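Châu Tiêu asked me last week what I do all day now that the folding is 'done by machine', and I laughed so much I had to put my tea down. Tesent's packing line sends out 3000 parcels a month, shirts mostly, and in April we were told that arms would be taking over the boring bits. I pictured myself out of the door by Christmas!
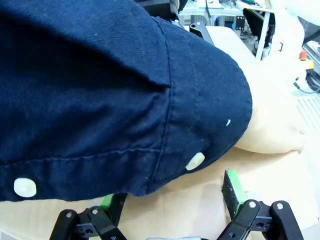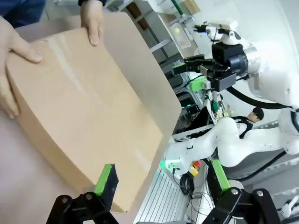
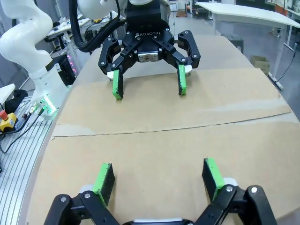
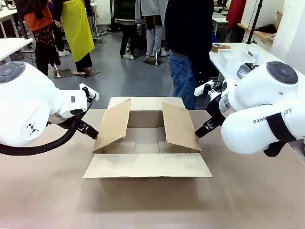 My job has changed more than it has shrunk, and I'm still making my mind up about that. I used to go home with sore wrists and a head full of nothing. Now I go home with fine wrists and a head full of flaps. A carton like the open one in the last photo, with a side flap leaning in from left and right and the front one lying flat on the table, is a two-second job for me, and I'd never once thought about which flap goes first until I had to write it down for someone else. My notes run to 69 lines (so far). Pay went up a bit, which helps, but I do miss the chatter - we used to stand elbow to elbow and put the world to rights, and you can't do that while you're watching a screen.

Anyway, the new rota is up and I'm on earlies again.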